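Hollach kitchen gets its island back, one paper cup at a time

CLIVBERG, 2020-07-09. The shared kitchen at Hollach, the converted dairy on the east side of town, has been cleared of everything its tenants could not agree belonged to them. The job was scheduled for 30 minutes and took 45. By the standards of the building, where replacing a doormat once ran into a second winter, this counts as a landslide.

The rule for the clear-out was short. Whatever was for cleaning stayed out where it could be reached. Whatever had been drunk from and was made of paper went in the trash. Anything else was open to discussion, and it was discussed. A notice to this effect had been taped to the hallway door for nine days, with the word "discussion" underlined twice in two different pens.

First up were the scrubbing supplies. Hollach has long been split between households that reach for the sponge and households that believe nothing is clean until it has been attacked with steel wool, and the notice wisely declined to pick a winner.

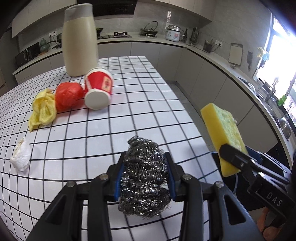
Both camps kept their weapon. The sponge, yellow with a rough side, is to be used on anything with a coating. The steel wool is for wire racks and for the bottoms of pots with a history. Tenants who get the two mixed up will be invited to replace the pan, and the going rate for a decent one at Dağdelen, the housewares store on the corner, has been written on the new notice in large figures.

Cups were harder. Paper ones, it was decided, have a natural life span of one drink, and a cup set aside "for later" is trash that has not been told yet. Plastic ones had their defenders. The argument that a plastic cup can be washed was heard politely, and was followed by the question of who had last washed one.

The trash itself moved closer to the island, where the leftovers tend to gather. It had previously stood by the back stairs, a distance that several households evidently found too great to cross with a used cup in hand. The black bin with the metal rim now takes the cups, boxes and plastic bags in one go, and sorting is left for collection day.
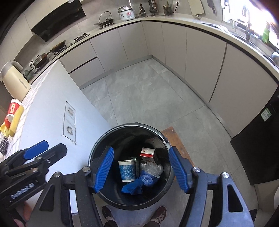 One ground-floor tenant objected that a cloth is not trash simply for being crumpled, and asked that in the future all cloths be given a wash and a second chance. The same tenant pointed out that metal has its own container in the yard, has had it since last August, and would like to see some of it. Both points were added to the notice, which is running out of margin.

Larger items were left alone. The rice cooker, the wok and the knife block are staying put on the grounds that people use them. A proposal to give the kettle a fixed home was put off, with two households favoring the end nearest the stove and one favoring its own apartment.

Hollach's tenants each pay 10 dollars toward kitchen supplies, an amount that covers sponges comfortably and everything else in theory. Distora, the company that manages the building, said it was pleased with the result and reminded tenants that the range hood has a switch.

The next clear-out is set for August. Anyone missing a cup is asked to think hard about whether they want it back.

Recent in Clivberg
- Dağdelen extends opening hours, keeps the bell
- Distora promises hallway lights that stay on until you reach the door
- Bike shed at Hollach to get a second hook
- Library book sale moved indoors, then out again
- Letters: In defense of the long-handled brush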